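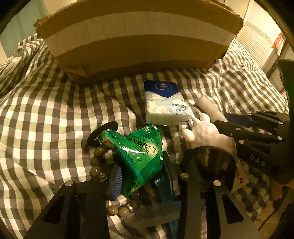
Both grippers over the checkered bedsheet, with the tissue pack, the beaded bracelet and the green sachet among the items.

Nudari Hand-Held Grippers: Frequently Asked Questions
Maintained by Giang Ngô. Last revised 29 July 2023.

General

What is Nudari?
Nudari is a home-built recording setup for two-handed pick-and-place. The operator holds one gripper in each hand, moves household items on a soft surface, and each gripper logs jaw position and video. The logs are used to train the arm on the bench at the Zullham workshop. Nothing on this page requires the arm.

Do I need both grippers?
No. One gripper records a valid session. Set "hands" to 1 in the session file before starting. If it is left at 2, the recorder waits for the second unit and times out after 20 seconds.

Is this a product?
No. Nudari is a shared build. Parts lists and drawings are kept on the workshop server under Indo, which is also the name of the software branch. The older branch, Sultana, is frozen. Its calibration files do not load in Indo.

Recording

What surface should I use?
Any surface you can reach across without leaning on it. A bed works. Cloth moves when an item is dragged, so expect the sheet to bunch up during a long session. Do not straighten it between takes. Straighten it between sessions only, and note that you did so in the log.

Which items are suitable?
Mix shapes and stiffness. Useful classes so far:

Soft packs (tissues, for example)
Crumpled sachets
Bead bracelets
Combs and brushes
Small bottles and tubes
Figurines
Flattened cardboard

Avoid glass, open liquids and anything with an exposed blade. Unopened medicine sachets are acceptable if they are put away afterward.

Can items overlap?
Yes. Partly hidden items are wanted. Start with one item on top of another, no deeper. Stacks of three or more fail too often to be worth the time at the current jaw size.

How do I pick up a bracelet?
Close on one bead, lift until the loop hangs free, then bring in the second gripper if needed. Closing across several beads at once spreads the load unevenly and the loop rolls out. If the bracelet has a metal charm, grip somewhere else on the loop. Polished metal slips on the bare jaws.

How do I pick up a flat sachet?
Find a raised corner or end. If the sachet is lying fully flat, press the sheet down next to it with one gripper and slide the lower jaw of the other under the edge. Two attempts, then mark the take as failed and go on. Failed takes are kept.

What about large pieces of cardboard?
Use both grippers, one at each short end. A torn edge is weaker than it looks and will tear further under the jaw — grip at least a thumb's width in from the damage. Unit 2 has the stiffer spring and should take the heavier end.

How long is a session?
We stop at 21 takes. After that the wrist gets tired and the approach angles drift, which shows up clearly in the plots. The full set stood at 1204 takes at the last export.

Hardware

Which screws hold the jaw plates?
Round-head machine screws. Tighten them evenly and stop when the plate no longer shifts under thumb pressure. Overtightening bends the plate at the cutouts, and the jaws then meet at the tip before they meet at the base.

The jaws close but do not line up. What is wrong?
Usually a loose plate. Open the jaws fully, loosen all the screws on one side by half a turn, close on a strip of card, and retighten. If the gap is still there, check the hinge pin in the central housing for play.

Can I mix plates from different builds?
Yes, if both plates on a unit match each other. Ribbed and smooth plates may be used on separate grippers in the same session. Record the plate type for each unit in the session file.

Should I add rubber pads?
Not for the current set. Pads improve the grip on metal and glossy packaging, but they change the jaw thickness, and the takes can no longer be compared with the earlier ones. A padded set was started in February and is stored separately.

Data

Where do the files go?
To the unit's own card first, then to the folder named in the session file. Copying starts when the grippers are docked. Do not pull the card while the dock light is blinking.

One unit's clock is off. Can the session be saved?
If the offset is constant, yes. Tap the two grippers together 3 times at the start of every session. The taps appear in both jaw traces and the import script aligns on them. Without the taps, the two streams have to be matched by hand — possible, but slow.

The import script rejects my calibration file.
It is probably a Sultana file. Open it in a text editor and read the first line. If the branch name is wrong, run the calibration again. Editing the name by hand gets the file past the check and produces wrong jaw widths.

Who do I ask about something not listed?
Giang Ngô, through the notebook at the Zullham bench or the message board. Include the unit number, the plate type and the session file.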